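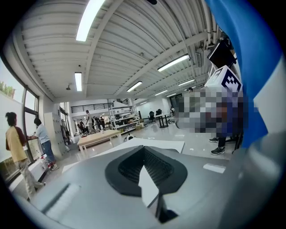
Gripper no. 1 with the rubber pad fitted, ground floor of the Zevville shared workshop, May.

Zevville Shared Workshop – Members' Board
Section: Projects in Progress
Topic: Hand-held gripper pair, build log and request for comment

Felista Nyamweya
Posted 9:10 AM

Members are invited to comment on the hand-held gripper pair now being assembled under project number 608. The housings are closed on both units, the marker cubes are mounted, and the rubber inserts have been installed. The purpose of the build is to record how a person picks up and sets down ordinary objects, so that the Bora arm on the upper level may later be trained on the same motions.

The following matters remain open:

1. Choice of insert material for the jaws.
2. Stiffness of the cube mount.
3. Floor time during shared hours.

The inserts at present are cast from Cuton 32, which was selected for its price and short curing time. I would welcome the views of any member who has used a softer grade in a similar part. Drawings are in the project folder under the usual name.

Hye-jin Kwak
Posted 9:42 AM

Thank you for the notice. I have reviewed the drawings and have one objection. The insert wall is specified at the same thickness from the rim to the base. In my experience with the Athanasiadis hand, a uniform wall folds at the rim when the object is smaller than the opening, and the object then sits at an angle. I recommend a wall that is thinner at the rim, and I would ask that this be settled before a second set is cast.

With regard to the material, I have no objection to Cuton 32 for a first trial.

Ha-rang Ham
Posted 10:15 AM

I must respectfully disagree with the previous post on the matter of wall thickness. The Athanasiadis hand closes with far more force than a person will apply through this handle. A thin rim will tear when the insert is pulled out for cleaning, and members will be pulling it out often. I have replaced torn rims on two earlier parts and do not wish to do so again.

My concern is with the cube mount. The cube is held by two screws at the front only. If it shifts by even a small amount between sessions, every recording made afterward will carry the error, and it will not be noticed until someone attempts to use the data. I request that a third screw or a locating pin be added.

Felista Nyamweya
Posted 10:50 AM

Both comments are noted. A locating pin can be added without reprinting the housing, as there is sufficient material behind the front screws. I will prepare a revised drawing.

On wall thickness, I propose that one insert be cast to each design and that both be tested on the same set of objects. The test would consist of 60 picks per insert, performed by the same member, with results entered on a sheet open to all. I believe this is preferable to settling the question by discussion.

A second view of the build follows, for those who were not present. The second gripper has its cube and handle in place.
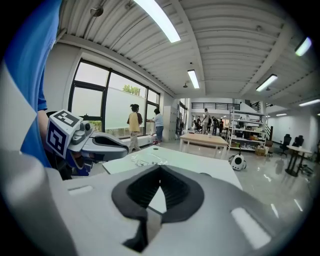 Elvia Orozco asked whether 60 picks would be enough to show a difference between the two inserts, and suggested that the objects be agreed upon first. If the set is made up mostly of boxes and blocks, both designs will do well and the sheet will tell us very little. She proposed that at least half of the set be soft or irregular items, and offered a list.

(Entered by the board moderator from a telephone message, 11:20 AM.)

Hye-jin Kwak
Posted 11:38 AM

I support the request for an agreed set of objects. I also accept the proposal to test both inserts, on the condition that the tearing described by Ha-rang Ham be examined as part of the same test. Each insert should be removed and refitted 25 times, and the rim inspected under the bench lens at the end. If the thin rim fails, I will withdraw my recommendation.

Ha-rang Ham
Posted 11:55 AM

That condition is acceptable to me. I would add only that the inserts be removed by hand, without a tool, as this is how members will do it.

Hazel Benavides
Posted 1:05 PM

I write in connection with item 3 of the original post. The ground floor is shared, and the project should not assume that the middle of the room will be available throughout the afternoon. Other groups need room to move between the windows and the shelving. I have no complaint about the work itself. I ask that the grippers be used at the tables, that cables and spare parts be kept off the floor, and that walking trials be entered on the booking page in advance.

I would also ask that any recording be announced beforehand on this board, as the lenses are wide and will take in persons who are not part of the project.

Felista Nyamweya
Posted 1:30 PM

The request is reasonable and will be followed. Notice of each recording period will be posted here and at the entrance. Table work will come first, and walking trials will be held over until the inserts have been chosen.

Hazel Benavides
Posted 1:41 PM

Thank you. Please allow members to ask for their likeness to be obscured before any recording leaves the workshop. I consider this a separate point from the notice, and I would like it written into the project page.

Felista Nyamweya
Posted 2:20 PM

Agreed, and added to the project page. The revised cube mount drawing, with the locating pin, has been placed in the folder as revision C. The pin hole is shown on the left side only. Ha-rang Ham, please confirm that this meets your concern before I print.

Ha-rang Ham
Posted 2:48 PM

Revision C is satisfactory with respect to the pin. The hole is drawn slightly undersized for our printer and should be opened with a hand drill – please do not force the pin in. I can bring a suitable bit.

Hye-jin Kwak
Posted 3:05 PM

I will cast the thin-rim insert this evening and leave it on the curing shelf, marked with the project number. Kindly do not move it before morning.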